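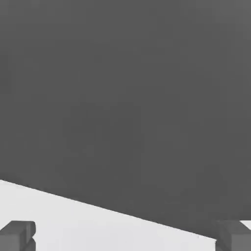 The simulated gripper, fingers apart, with the pale tabletop below a dark grey background.

Reading time: 1 minute

A shared workshop in Wistirham has begun testing its home-built robot arm in simulation, before the last parts of the real one are bolted together.

The arm, named Buludik by its builders, has been under construction since April in a unit the group rents from a joinery firm. It is meant to pick small parts off a bench and sort them into trays. Members meet in the evenings and have spent over 2422 pounds so far, most of it on motors and a second-hand power supply.

The group says the simulated version lets members try out grip widths and approach angles without wearing out the motors. The view comes from a virtual camera set just behind the gripper, matching where a small camera will be fitted on the finished arm. The fingers are modelled as plain blocks for now. The printed ones have been redrawn twice and a third set is due.

The control software was written by members, with help from a similar workshop in Biltthorpe that built a smaller arm last year. It has 137 saved test runs, and each run is limited to 30 seconds.

Two joints still need wiring. The workshop plans to move the arm on to its bench once that is done, and will open the unit to visitors from 2 pm on its next open afternoon.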